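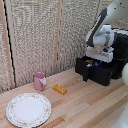

**Ticket:** planner rejects grasps near the rear edge, then stalls
**Component:** Floklow (task planner), Clavow (grasp server)
**Site:** Nernavstead, tabletop cell
**Opened by:** Nuanchan Saithong
**Opened:** 24/02/2022
**Status:** fixed on branch, waiting for merge

### Problem

Floklow asks Clavow for a grasp, gets an empty list, and asks again with the same point cloud. It keeps doing this until the step timer runs out at 2,000 ms. The log shows the same warning every time:

```
[clavow] WARN no_valid_grasp: all candidates in collision
[floklow] WARN grasp list empty, retry
```

It happens on small items on the bare table and on items inside a dish. It doesn't happen on items in the organizer, because those go through a separate code path with a fixed approach direction.

### Checked first

- Restarted both nodes. Same result.
- Went back to the Khunthong config from the last release. Same result, so it isn't the new parameters alone.
- Compared the hand-eye calibration with the stored one. No difference worth chasing.
- Replayed the bag with the arm disabled. The warning shows up in replay too, which rules out timing on the live controller.

### Wrist view

The replay was easier to follow once I put the wrist stream next to the collision map.

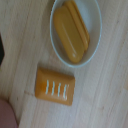
*Wrist camera view: yellow item in the white bowl, orange soap dish on the table below it.*

Two separate things go wrong with objects like these.

1. The segmenter merges the yellow item with the bowl. Clavow then plans on one wide shape, and every candidate needs a wider opening than the gripper has. The merged cluster in the bag had 2,087 points. The minimum for a valid object is 700, so it passes the size filter easily and nothing gets flagged.

2. The soap dish has narrow slots, and the depth there is patchy. The hole filler turns the missing depth into a short spike above the surface. The spike goes into the collision map as an obstacle, and all the top-down grasps are thrown out.

The retry loop is a third problem, but it only hides the first two. Floklow should not send the same cloud again and expect a new answer.

### Changes

- Segmenter: split clusters on color as well as distance. The color weight is now a parameter, `color_weight`, default 0.4.
- Hole filler: fill from the lowest neighbor instead of the mean. Spikes are gone in replay.
- Floklow: after an empty list, request a fresh cloud from a second wrist pose. If that one is empty too, report `GRASP_UNREACHABLE` and move on to the next item.

I left the size filter alone. Raising the minimum to 1,000 would drop real objects, and it would not have caught the merged cluster anyway.

### Result

Replay of the same bag returns valid grasps for the yellow item and the soap dish as two objects. The dish is grasped across its short side, as expected. Items at the rear edge also get candidates now – they were being hit by the same spikes, this time from bad depth along the line where the backdrop meets the table.

The color split will not help with a white item in a white bowl. I tried it with a synthetic cloud and the two still merge. That needs its own ticket.

### Still open

- [ ] Merge `fix/empty-grasp-retry` after review
- [ ] Add the bag to the regression set
- [ ] New ticket for same-color item and dish
- [ ] Check whether the organizer code path should use the new hole filler. It reads the old one directly and I have not touched it
- [ ] Update the Clavow readme, which still lists the mean fill as default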